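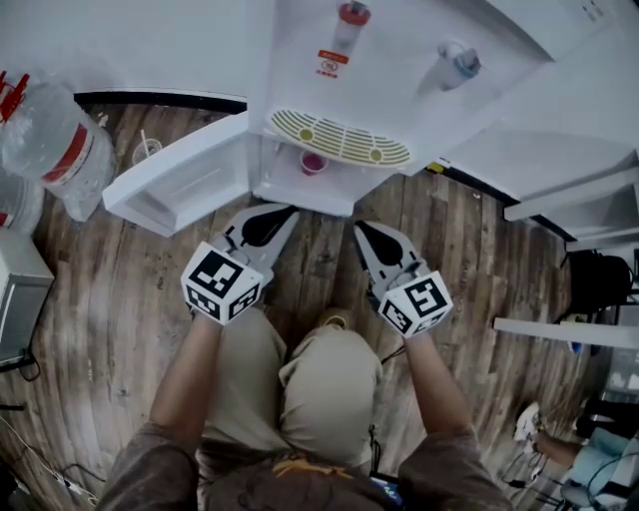
**Figure 1.** Two hand-held grippers near the base of a white water dispenser; wooden plank floor.

## 3. Short rest and soft-tissue injury in the Lanum league

### 3.1 Setting and players

The Lanum league is a regional semi-professional football league. Most of its games are played on weekends, but clubs that share a stadium with a school or a soccer side are sometimes moved to a weeknight. When that happens, a team may have only three full days between games. We call these short-rest games. All other games, including those after a bye, are treated as normal-rest games.

The sample is made up of 427 players who were on an active roster for at least one regular season game. Practice squad players were left out unless they were moved up before kickoff. Kickers, punters and long snappers were kept in the main sample but are reported separately, as they take few snaps and are rarely hurt in the same way as other players.

Club medical staff entered each injury in Gralell, the record system the league already used for eligibility and travel. An injury was counted if it kept a player out of the rest of the game, or out of the next full practice. Soft-tissue injuries were defined as strains and tears of the hamstring, groin, calf, quadriceps or hip flexor. Contact injuries such as fractures and concussions were recorded but are not used in this section.

### 3.2 Exposure

Injury rates in football are often given per game. This hides large differences between starters and backups. A backup quarterback may dress for a whole season and never take a snap, while a starting guard is on the field for nearly every offensive play. We therefore give rates per 100 snaps wherever snap counts were complete.

Snap counts came from the official game sheets. Two clubs kept sheets by position group only, and for their players we divided the group total by the number of players who appeared. This is a weak point in the data. It matters most for defensive linemen, who rotate often, and least for the offensive line.

Warmups were logged as a separate exposure. A player hurt before kickoff was not counted in the per-snap rate, but he does appear in the weekly totals. Clubs were asked to record any player who had done less than 30 minutes of team practice between games. The record was complete for most clubs. Cikier stopped entering practice time in October after a change of training staff, and its late-season weeks are treated as missing.

### 3.3 Game-week routines

We also asked each club to describe its usual routine in a normal week and in a short week. The form covered practice length, padded work, film sessions, travel, meals and fluids. Answers were given in free text and then sorted by two of the research team, who worked apart and settled differences afterward.

Clubs differed more in short weeks than in normal ones. Some dropped padded practice completely. Others kept it and shortened the walkthrough instead. Lei, which has the longest bus trips in the league, held no practice at all on the day before a short-rest road game. Meals and fluids changed very little from one kind of week to the other, so they were not carried into the later models.
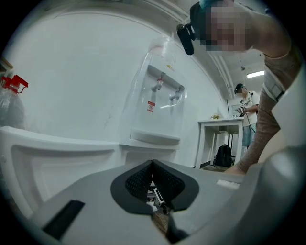 **Figure 2.** White water dispenser with two gray taps, seen beyond a gray hand-held gripper.

### 3.4 Findings

Soft-tissue injuries per 100 snaps were higher in short-rest games than in normal-rest games. The gap was widest for receivers and defensive backs, and hamstring strains accounted for most of it. Offensive linemen showed no clear change. Running backs fell between these groups, though there were too few of them on some clubs to say much.

The timing of injuries within games was also different. In normal-rest games they were spread fairly evenly over the four quarters. In short-rest games more of them came in the first quarter -- a pattern we had not expected. Fatigue late in the game does not explain it. One possible reading is that some players started the game with a minor problem from the previous one. The records can't confirm this, as soreness that did not limit practice was never entered.

Backups who were moved into a starting role on short rest had a higher rate than regular starters in the same games. Many of them had taken few snaps in the weeks before. The result held when special teams snaps were removed, but it became smaller when players returning from an earlier injury were left out.

Padded practice in a short week was not clearly linked to injury in either direction. Clubs that kept it tended to have older rosters and shorter trips, and the sample does not allow these to be pulled apart.

### 3.5 Limits

Clubs did not choose their short weeks at random. Stadium conflicts fell mostly on the same few clubs, and those clubs also played more often on artificial turf. We adjusted for surface, but not for its age or upkeep. Medical staff knew which games were short-rest games when they made their entries, and this may have led some of them to look harder for strains. Section 4 repeats the main comparison using only clubs that had at least 2 short-rest games in the season.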